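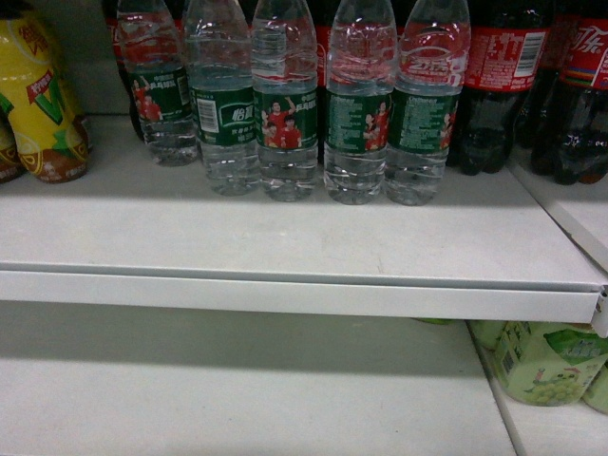 Drinks shelf, the small shop by the bus stop

Thread: Do you still carry bottled water on long walks?
Board: Day Hikes and Long Walks

trailmix_dan
I'm doing the Sasberg loop with my sister in a couple of weeks and we're arguing over water. She wants to buy bottles at the shop where the bus drops you and carry those. I have a two-liter bladder that I've used for years. She says the bladder tastes like a garden hose. She's right about that, but I've gotten used to it.
What do people here carry? The loop has one tap at the start and I've read different things about whether there's a second one at the Cabrera picnic area.

oldboots
Two one-liter hard bottles, one on each side of the pack. I can see how much I have left. With a bladder I never knew until it ran out, and I ran out twice.
The tap at Cabrera was working in February when I was there. The handle is stiff and you have to hold it down.

genalyn_c
Store bottles, every time. They're light, they fit in any side pocket, and if one gets a crack in it I've lost very little. I refill the same two for a month or so and then recycle them. My hard bottles sit in the cupboard.
Plain water only. I tried sweet drinks on a hot day once and was thirstier at the end.

pk_walker
I don't agree with refilling store bottles for a month. The walls are thin and the caps aren't made to be opened that many times. I had one come open in my pack and it soaked a fleece and a paper map. Get a proper bottle, wash it, and stop buying water.

genalyn_c
I've been doing it for six years and have never had a cap leak. Did you have it lying on its side under something heavy?

pk_walker
Yes, but that's what happens in a pack. Things move.

oldboots
Outside pockets solve that. I wouldn't put any bottle in the main compartment, hard or soft.

trailmix_dan
Thanks. How much for the whole loop? The sign says five hours but we're slow and we stop to eat.

hill_and_dale
I weigh my gear before every trip (my wife thinks this is a sickness). My empty two-liter bladder with the hose is 163 grams. The hard bottle I used to carry is 300 grams by itself. A thin store bottle hardly moves the scale. So if weight is what you care about, genalyn_c has the right idea, and the bladder comes second.
For five hours in summer I'd take two liters each and drink a good glass of water before getting on the bus.

oldboots
I'd take three. That last climb faces south and has no shade at all. Two is fine in spring.

hill_and_dale
Three liters is three kilos on your back for a walk with a tap halfway.

oldboots
A tap that may or may not be on. I was there in February. I can't tell you what it's doing now.

marshlands
I was there last weekend. The Cabrera tap is on. There's a new sign on it asking people not to wash dogs or shoes under it. The tap at the start is behind the restrooms now, on the left, and it's easy to walk past if you don't know they moved it.
I can also report that the bus is down to one every 86 minutes on Sundays. I don't know who comes up with these numbers. Check the return time before you set out, since the shop closes in the afternoon and there's only one bench.

trailmix_dan
That helps a lot, thank you. We're going on a Saturday. Does the shop open before the first bus gets in?

marshlands
It was open when I got off, and I was on the second bus. Can't say about the first.

pk_walker
I wouldn't count on it. Fill up at home.

cleanbladder
On the taste problem, because it can be fixed. It's usually the hose and the bite valve and hardly ever the bag. Take the valve off and soak it with the hose overnight in warm water with a spoon of baking soda. Run a thin brush through the hose, rinse it three times, then hang everything up open so that air can get in. Mine lives in the freezer between trips. I've had the same Plovulel bag for four summers and it tastes of nothing.

trailmix_dan
I've never taken the valve off. I didn't know it came off.

cleanbladder
Most of them pull straight off. Be ready for what you find in there.

genalyn_c
This is the reason I use store bottles.

hill_and_dale
Does the freezer make the plastic brittle? I've heard both.

cleanbladder
Not so far. I let it thaw before I unfold it. A friend of mine unfolded a frozen one and it split along the crease.

pk_walker
One more thing for Dan. Whatever you carry, drink before you're thirsty. I did the Drarkska ridge with a man who finished the day with most of his water still on his back and a terrible headache. He was saving it. Take a few mouthfuls every 35 minutes or so by your watch if you tend to forget.

oldboots
You don't need a watch for that. Drink when you're thirsty and have some at every stop. People have been walking for a long time.

pk_walker
He would have told you he wasn't thirsty.

oldboots
Fair enough. Some people do have to be reminded. I'd still tell them to drink at the stops, it's easier to keep up.

trailmix_dan
OK, here's the plan. I'll soak the hose and bring the bladder full. My sister will bring two bottles of water and buy a third at the shop if it's open. We'll both top up at Cabrera. I've told her about the south-facing climb and she now wants to do the loop the other way around.

marshlands
Other way around means you go down the loose section near the quarry. I'd bring poles for that.

genalyn_c
I've done it in that direction without poles. It's slow but it's okay if it's dry. Keep to the inside of the path and don't follow the shortcut people have worn down the middle.

oldboots
I'd still go the normal way and start early. You'd be up the climb before the heat.

trailmix_dan
I'll put it to her tonight. She isn't much of a morning person.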